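4. Oiling and looking after your wooden worktop

I've now oiled the tops in my own kitchen and both of the Brarkwood rental flats, so this section is the long version of what I tell people when they ring me up. It covers solid wood worktops finished with oil. If yours has been varnished, skip to section 5, as oil will just sit on top of varnish and go tacky.

What you'll need: a tin of Azar worktop oil (the clear one), 120 and 240 grit sandpaper, a sanding block, plenty of lint-free cotton rags, washing-up liquid and a dry afternoon with the windows open.

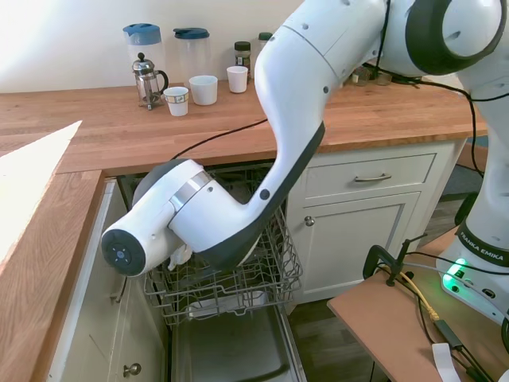
4.1 Getting the wood ready

1. Clear the whole run of worktop, corners included. I used to shuffle things along as I went and always ended up with a tide mark halfway.

2. Wash the wood with warm water and a tiny squirt of washing-up liquid. Wring the cloth out hard – you want it damp, no more.

3. Leave it to dry overnight. Please don't hurry this bit with a hairdryer (I did, once, and got a lovely little crack by the sink).

4. Sand along the grain with the 120, then again with the 240. Black marks near the taps may need a few extra goes. Keep the block flat and keep moving, or you'll make a dip.

5. Hoover up the dust and wipe over with a barely damp cloth. Let it dry again.

Note: go easy where two pieces meet at a corner. The grain changes direction there, and it's very easy to leave scratches across one side while you're sanding the other.

4.2 Putting the oil on

1. Stir the tin well, right down to the bottom.

2. Pour a small puddle on a rag and work it in along the grain. Thin coats! My first attempt was so thick that it stayed sticky for a week and I had to sand the lot off.

3. Wait 10 minutes, then wipe off everything that hasn't soaked in, using a clean rag.

4. Leave it until it's touch dry, which with this oil in my kitchen means overnight.

5. Do the same again until you've put on 3 coats. For brand new wood I go up to 7, thin as anything, and I do the underside and the cut edges as well. 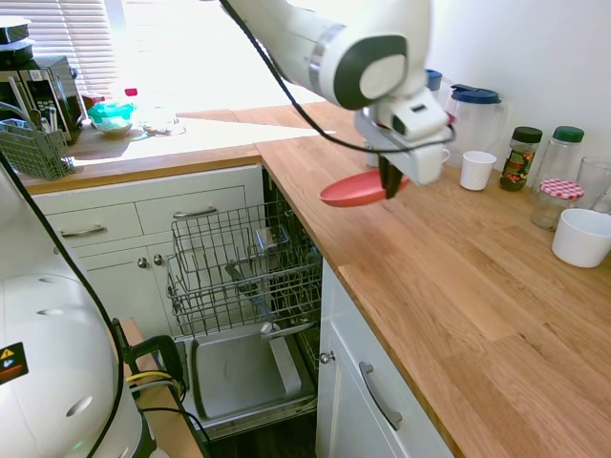 Can I use cooking oil if I've run out of the proper stuff?
I wouldn't. Olive and sunflower oil don't set hard, so they stay greasy and can start to smell after a while. Wait until you can get another tin.

CAUTION: rags soaked in drying oil can heat up and catch fire by themselves if they're left in a heap. Lay them out flat outdoors, one layer thick, until they've gone completely stiff, and only then put them in the bin. Nizar Bitar, who fitted my Trurkolley worktop, made me promise to put this in capitals, and I've kept to that for the first word at least.

4.3 Keeping it nice

Give the new finish some 7 days before you put anything wet or heavy on it. After that, day-to-day care is pretty simple:

1. Mop up spills as you see them, tea and red wine above all.

2. Put hot pans on a trivet, every time.

3. Lift things when you move them, and don't drag them.

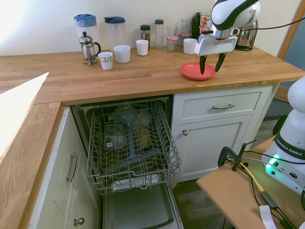
4. Drip a little water on the wood now and then. If it beads up, you're fine. If it sinks in and leaves a dark patch, give the top 2 fresh coats, sanding lightly first with the 240.

I do mine every November, before the heating goes on properly, with an extra coat round the sink in spring if it's looking thirsty.

Section last changed Jul 7, 2023, with the corner note added after an email from Nevzat Oral. Sink cut-outs and end grain are in section 6.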